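Workshop notebook, Marnside bench
28/08/2022
Print | E-mail

Compartment box, glass lid. Carrying on from the page before.

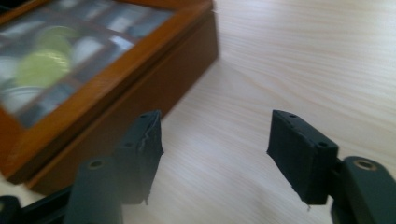 Main job today: decide what to do with the lid, and get the inside list started before Safta wants the bench back. Haven't opened it fully yet. Hinge side feels stiff and I don't want to lean on the glass.

Outside length 228 mm, taken with the steel rule along the long side, not over the lid border. Rogério had a different number in his notes, think he measured at the lid. Use mine for the liner. Depth still to do, the calipers are at Drerno.

Glass. Pane moves a little in the border if you press near the corner. Not much. Ticks when it shifts. Two options:

- leave it, thin bead of wax in the gap
- take the border off, reseat the pane, glue back

Rogério wants the second. I'd go with wax first and look at it again in October when the heating comes on and the wood moves. Border corners are tight and I'd hate to open them up for a tick. Safta hasn't said.

Cleaning the glass: dry cloth, then cloth barely damp, then dry. No spray!! Anything sprayed runs under the border and sits on the wood. Did a patch inside the lid edge through the gap with a cotton bud, came off brown-gray. So the inside wants doing too, but only when the contents are out.

Reflections are a pain for making the list through the lid. Window side is hopeless, turned the box twice and only swapped one glare for another. Blind down helps a bit. Gave up on listing anything through the glass. The pale green disc I can pick out from anywhere in the room, the white pieces all look alike to me untill they're in the hand. List gets done with the lid open or not at all.

Procedure for emptying, so we all do it the same:

Tray with felt next to the box, same way round as the box. One compartment at a time, starting at the corner nearest the hinge. Each piece goes to the same place on the tray as it had in the box. Slip of paper under it. No pencil near the white ones, it marks and then you're rubbing at it all afternoon (ask me about the Plurkov lot). Cotton gloves if you like, I find I drop things in them.

Partitions. Don't know yet if they lift out or are glued. Safta thinks slotted, like the one she did for Âu. If slotted, number them on the bottom edge in chalk befor anything is pulled. If glued leave alone, clean round them with the small brush.

Wood finish. Tried a drop of white spirit on the underside, nothing came up on the cloth. Tried meths in a second place, went tacky after 8 seconds or so. Shellac then, probably. So no meths anywhere near the outside, and that goes for the bottle too, keep it on the shelf. Side panel is darker than the rest, want to know if that's stain or just a different piece of wood. Not going to sand to find out. Look at the end grain under the loupe tmrw.

Wax: the clear one. The tinted one is too red for this, tried it on an offcut and it looks like a cigar box.

To get:
cotton buds, the pointed kind
felt for the tray (green is finished, gray will do)
calipers back from Drerno
hinge screws, 2 spare, brass. Measure one first

Safta Rusu to sign off on the lid before anyone touches the border. Rogério Toledo has the liner paper, cut it oversize and trim in place.

Lid stays shut tonight.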